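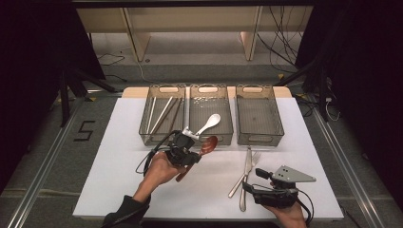
Photo: Milagros Correa for Wudden

Gultuleo Hand-Held Gripper Pair
For recording two-handed household and light shop-floor tasks
Sold by Wudden. Last updated 2022-04-12

Overview

The Gultuleo is a pair of grippers held in the hands of a person, one left and one right. The operator does a chore with them, and the movements are recorded as training material for a robot arm fitted with the same fingers. Sorting flatware into bins is the task most of our customers begin with. It needs little floor space, and it is harder than it sounds.

A knife and fork lying across each other are difficult for a parallel gripper. The handles are thin, they sit close to the tabletop, and closing on one tends to drag the other. Chopsticks roll. A ceramic spoon is smooth and wider at the bowl than the fingers expect. A person wearing the Gultuleo runs into the same trouble the robot will, and works around it in ways the robot can copy.

Can a robot do the job yet?

Partly. Customers ask this before they ask the price, so we answer it on this page.

Pin-yu Wei runs our test bench. Her current view is that an arm trained on 1,000 recorded sorts will place single, well-separated pieces in the correct bin reliably enough to leave it running while you work nearby. Crossed or stacked pieces still need a person to step in. See-through bins cause errors of their own, as the arm's camera picks up glare on the walls and sometimes reads it as an object.
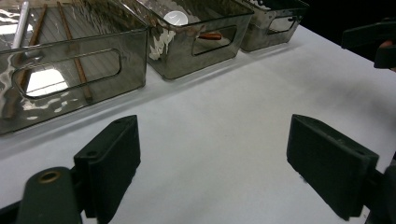
Unloading a full dishwasher basket, wiping each piece and putting it away in a drawer is beyond anything we have tested. Folding and bagging are further off. If you run a canteen or a parts counter and need the work done this year, hire for it. If you are building toward it, the recordings are worth starting on now.

Theophilus Addo used an early pair at Berrada to record the sorting of small fittings. "The arm got good at the easy bin and stayed bad at the other one," he told us. "We recorded more of the hard pieces and it improved. It still isn't what I would call finished."

What is included

Left and right gripper
2 cables
Spare finger pads
Hex key
Printed setup guide
Carry case

Not included: computer, table, bins, flatware.

Setup and use

Run the cables off the sides of the table so they do not sweep across the work. Use a plain, matte surface. Most new operators need 10 practice sorts before their recordings are usable, and we suggest deleting the early ones. Keep both hands in use, even when one is only waiting, so that the recording covers the whole task.

Wipe the finger pads with a dry cloth after each session. Dust on the pads makes glazed pieces slip. Do not use solvent.

Compatibility

The fingers fit the Fludwood bench arm without an adapter. For other arms, send us the flange drawing and Yolotzin Esquivel will reply with a bracket quote.

Warranty and orders

2 years on the grippers. Finger pads and cables are wear items and are not covered. The next batch ships in July. For orders, loans to schools and repair requests, contact Kanokwan Thepsuriya at the Wudden sales desk.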